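Journal > Machines at home > Diary

Sun 25 June
Clearing one mug
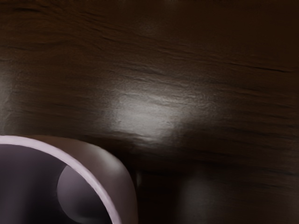 Mug and tabletop, rendered. Lavender mug, lower left.

Spent most of the day on the table-clearing task again. I had told myself I would leave it alone this weekend, but it rained and I had nothing else planned.

The job is small. Pick up a mug, carry it to the sink, put it down. I do it every morning without waking up properly. I set up 20 runs in the simulator before breakfast and let them go while I did the dishes by hand. When I came back, 18 had finished and 5 of those had the mug standing upright in the sink. The other two were stuck trying to decide where to start. I wrote it all down in the notebook and ran nothing else until noon.

The table is what I keep coming back to. I picked a dark wood with a gloss on it after the flat gray one got too easy. With the light where I have it, there is a big pale patch of glare on the wood, and the grain shows right through it. On the old gray table the mug was the only thing worth looking at. On this one the glare is far brighter than most of the wood. I suspect some of the bad runs come from that, but I haven't tested it. I should turn the light down and try the same runs again. I should also try a white mug, and one with coffee in it, as an empty mug forgives a lot.

Read the Storkia brochure over lunch. They want 900 a month to rent their kitchen helper, with setup extra. The brochure says it clears a table. It doesn't say what kind of table, or what was on it. Forsberg has one that only folds towels, and I find I trust that more. Folding towels is a thing I can picture it doing for a whole afternoon. I wrote to Sekex in November to ask if theirs could handle cups with something left in them and they sent me a price list.

My own view hasn't moved much this year. Floors, yes. Lawns, yes, if the lawn is simple. On a shop floor, where the same part shows up in the same spot all day, machines have been fine for a long time. A kitchen table after breakfast is different every day, and people put mugs right at the edge. I wouldn't let one near the good dishes yet. I might let one near the plastic ones.

Lost an hour in the afternoon to a Unix permissions problem. The script could not write its logs and said nothing about it. Fixed now.

Tomorrow: dimmer light, same table, same mug. Buy dish soap.

12 shares | 3 comments

Recent entries
The towel question
Why I went back to a paper notebook
Gray table, final numbers
Vacuuming under the bed, again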